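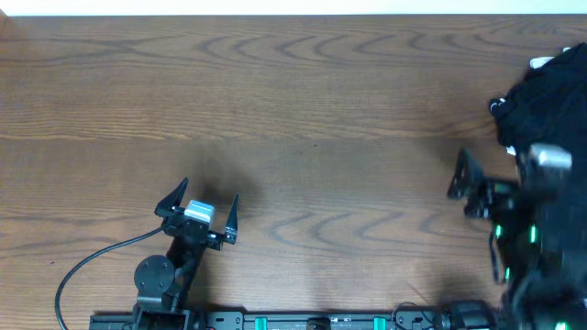

Both arms over the table, left gripper open, right arm moving.

Flandell: a two-arm tabletop robot for a home workshop

Flandell is a pair of small robot arms on a shared rail, plus the software to drive them, plus a growing pile of recordings of the two of them handling clothes. It lives on a wooden table in my spare room and it is the most fun I have had with a screwdriver in years. This file covers the build, the recordings that go with it, and the things I would do differently if I started again in February, which is when I started.

If you only want the recordings, skip to "The recordings". If you want to build one, read everything up to "Calibration" before you order anything.

Status

Working, with rough spots. The left arm is solid. The right arm is on its second elbow joint and I trust it a little less. Teleoperation works every day. Playback of a recorded motion works most days. Learned policies are in the experiments folder and should be treated as experiments!

What is in the repository

hardware/ has the drawings for the rail, the gripper plates and the cable clips
firmware/ has the joint controller code
teleop/ has the leader-follower program
record/ has the capture and export tools
data/ has the index file and the checksums (the recordings themselves are a separate download)
experiments/ has training scripts, half of which I broke last week
notes/ has my build log, unedited

The build

Everything hangs off one long black rail at the front edge of the table. Earlier I had each arm on its own clamp, and every time somebody leaned on the table the distance between the arms changed by a hair and the calibration was garbage. One rail fixed that in an afternoon. If you take a single idea from this project, take the rail.

The gripper is a parallel one with two black fingers. The plates are cut from the files gripper_plate_a and gripper_plate_b, and they aren't the same shape: one is broad and comes to a point, the other is slimmer and has small holes near the base. The pointed one slides under a hem. The slim one pins it. I tried two matching plates first and they kept pushing the cloth ahead of them like a tiny snowplow.

Print or cut spares. You will snap one during your first week of teleop, probably while showing it to a friend.

Cables took me longer than the arms did. The gripper cable needs enough slack to let the wrist turn all the way over, so on the left side it goes out across the table in a big lazy curve. It looks untidy and it works. I have tried tying it down along the arm three separate ways, and each one tugged on the wrist at full reach. The teal clips on the rail come from cable_clip_v4. Don't use v3, the lip is too thin.

Santosh Malhotra designed the disc-shaped joint housing and let me put his drawings in here. It made the whole arm easier to take apart: undo the ring of bolts, slide the link off, done. Nest Lougher wrote most of the joint controller and is the person to thank for the arms no longer slamming into their end stops at startup (sorry about the lamp, Nest).

Things to check before power goes on

Bolts on both base brackets tight, rail not rocking
Gripper cable free through the full wrist range
Nothing on the table that you care about
Emergency switch within reach of the hand you are NOT driving with
Both arms resting, not propped up on something

There are green indicator lights along the arm. Wait until they are steady on both sides before you start the teleop program. If one keeps blinking, run the bus scan in firmware/tools and read the joint number it prints. Nine times out of ten it is a connector that has worked loose.

Calibration

Run calibrate with both arms in the rest pose. It takes a few minutes. You will be asked to move each joint by hand to its two limits, then to touch the fingertips of both grippers to the same mark on the table. I use a pencil cross. Wood grain is a terrible reference, by the way — I spent an evening trying to use a swirl in the tabletop as my mark and could never agree with myself on where the middle of it was.

Recalibrate after swapping a finger, after moving the table, and after any crash that made you say a word out loud. The offsets are saved per arm, so you don't need to redo the left one if only the right one got bumped.

The recordings

The current release has 319 episodes. An episode is one person driving the arms through one task from start to finish, and 276 of them are marked as completed. I left the failed ones in. They are useful if you want to learn what a slipping grip looks like, and some of them are pretty funny.

Tasks so far:

Spread out a crumpled garment
Fold a T-shirt in half
Fold a towel in thirds
Pass a sock from one gripper to the other
Push a garment to one side of the table

Each episode comes with joint positions for both arms, gripper opening, the driver's commands, video looking down over the table, a task label and a short free-text note. Times are in seconds from the start of the episode. Joint angles are in radians. Gripper opening goes from 0 (closed) to 1 (fully open), and it is measured at the motor, so a bent finger will fool it.

The export tool writes a plain folder per episode, and there is a converter for the Destex layout if you use that. The converter drops the free-text notes. I would like to fix that and haven't.

Known problems in the recordings

Fast arm motion blurs in the video. The joint data is fine in those stretches, so lean on it.
Dark clothes are overrepresented, which says a lot about my closet. Black cloth against black fingers is hard to segment, and if your model only ever sees mine it may get strange ideas.
The arms cover part of the cloth in many episodes.
Early episodes have a small lag between video and joint data. The index has a column called lag_fixed. Filter on it if timing matters to you.
Lighting is whatever the room had. Shadows from the arms move across the table and change through the day.
It is one table in one room. Please don't expect anything trained on this to walk into your house and do your laundry.

Getting started

Clone the repository, install the requirements, and run the check script. It will tell you which of the two arms it can find. With no hardware attached you can still run the viewer, which plays any episode back with the joint plots beside the video. I would begin with the sock episodes. They are short and you can see both arms doing something.

For training, start with the config named rodrigues_small. It fits on a modest graphics card and gives you a baseline in an evening. The bigger config, proslow, earns its name.

Contributing

Yes please! Gripper plates most of all. If you have cut a finger shape that picks up a single layer of thin cotton without grabbing the layer below, I want to see it. Open an issue with a drawing and a few words on what you tried it on. Recordings from other tables are welcome too, as long as they come with a calibration file and no faces in the video.

Code style is whatever the formatter says. Tests for anything that moves a motor, no exceptions.

To do

Strain relief for the right gripper cable
Keep the notes in the Destex converter
A lighter-colored set of fingers for the dark clothes
Record with a plain cloth over the wood
Write down the bolt sizes properly (they are in the build log, scattered)

License

Drawings and recordings are free to use and change with credit. Code is under the license in the LICENSE file. Santosh's joint housing has its own note in hardware/joint, so read that one before you sell anything with it inside.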